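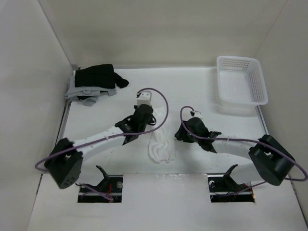 Playing quietly behind a singer on flute

Aino Hyvönen
I play flute in a five-piece that does mostly standards, with a few pop tunes we have rearranged. We have a singer now and I'm struggling with what to play behind her. On the ballads I either sit out for the whole vocal or I fill every gap, and on the recording from our July gig the fills get in her way. The room holds 57 people and only the voice and bass go through the PA. Would alto flute help, or is it a matter of what I play?

Nazanin Jalali
Mostly what you play. Learn the words to the tune and mark where she breathes, then pick two or three of those places per chorus and leave the rest alone. Long notes work better than runs. Try the third or seventh of the chord, low in the middle octave, and stop before her next line starts. If she phrases late, and many singers do, your fill has to wait as well. I also leave the first chorus to the rhythm section and come in at the bridge.

Alto sounds lovely on a ballad but it doesn't carry. You would need a microphone in a room that size, with piano and drums going.

Belmiro Sampaio
get an alto, you won't regret it. mine is second hand and I use it on everything slow

Ritva Laitinen
Agree with Nazanin about the words. One thing to add - check the keys. Our singer moved Väisänen's waltz down a fourth and all my written lines ended up at the bottom of the flute where they couldn't be heard. I rewrote 24 bars of it and put the backing line above the voice, played softly. Ask her for her keys before you arrange anything.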